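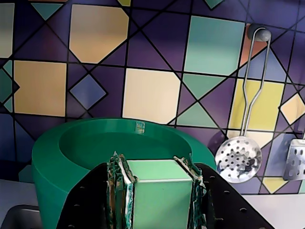

A gripper holding a green block beside the kitchen sink-side clutter. The pads have seen some use.

Look at the padding, or whatever is left of it. Those frayed pads impress me more than any launch video. Somebody has made this thing pick up objects over and over, which is how my grandmother learned to do it too, and her fingertips lasted 84 years.

I have been promised a robot that does the dishes since I was 7. Last March I spent a Wednesday at Besodar, a small outfit that tests arms on household chores, and watched one put cups in a tub. It tried 128 cups. It dropped four, set two down on the rim to think about their futures, and was beaten to the finish by an intern with a sandwich in one hand.

Pirjo Lehtinen, who runs the tests, was cheerful about all this. Cups are easy, she told me. A wet spoon under a plate under a pan is a research career. Then she went off to find more tape.

So can machines do the chores yet? They can do a chore. Mine come in heaps, with a skimmer hanging where I'd rather have a ladle, and something stuck to the bottom of the pot that was rice on Monday. A factory bolts everything down so the arm knows where to reach. My kitchen has never agreed to that – neither have the people in it.

I'd still buy one. I would give it the blocks to put away and do the pans myself, and after a month I expect I'd be the one changing its pads.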